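Covenholm go again
September 28, 2025

I wasn't going to write about the football this week. I had a half-finished post about the bus changes, and it will have to wait, as we drew 2-2 at Drunditz yesterday and I've been going over it ever since.
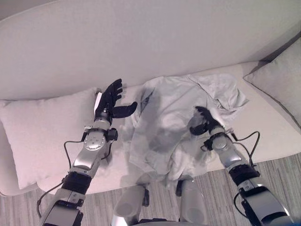
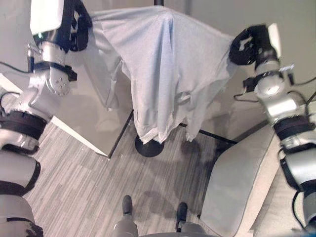 The sofa with its pillows first, then the light blue-gray garment on its stand.

So, the match. I left the house early and got to the ground well before kickoff. The away end at Drunditz is a low concrete terrace behind the goal with no roof on it, and the wind comes straight across from the river. I wore two sweaters and was still cold by halftime.

Covenholm started badly. Zaid Sayegh was playing at left back again, which isn't his position, and Drunditz had clearly seen that. Every ball went down his side. They scored from a cross after 14 minutes and should have had another one soon after, when their striker put a free header over the bar. Our midfield stood off them the whole half. I don't blame Sayegh much. He had very little help in front of him.

Tarek Atallah changed it at the break. He took off a forward, put Tamer Nasrallah on in the middle and moved Sayegh back to the center of defense. I've wanted to see that since February, and I've said so on this blog more than once. Nasrallah doesn't run a lot, but he looks up before he gets the ball and he passes forward. We were level within a few minutes. He slid it through to Marwan Haddadin, who took one touch and hit it low past the keeper.

Haddadin got the second as well, a penalty. I was at the far end and couldn't tell if it was a foul. The man next to me said it was. The Drunditz players surrounded the referee for a long time and two of them were booked.

Then we dropped back, as we always do. With a few minutes left we gave away a corner for no reason, the near post was empty, and their center half poked it in. That's the third lead we've lost this season from a set piece. Clater did the same thing to us at home, from the same side, with nearly the same delivery. Somebody on the coaching staff has to be looking at this.

The crowd was given as 4000, the biggest I've seen there. Their club shop had run out of programs by the time I got in, so if anyone has a spare I'll pay for it plus postage. I have all the others from this season.

Widad Jaber asked in the comments last time whether I still think we can go up. I do. We're fourth, and the teams above us all have to come to our place. But we need a real left back, and we need Nasrallah starting. The kid from the reserves did fine in the cup and I'd give him a game before spending money on anyone.

Fakhoury at home next. They've conceded 16 already and lost their goalkeeper to a broken finger, so there are no excuses for playing one up front. I'll be in my usual seat by the tunnel. The bus post should be up before then.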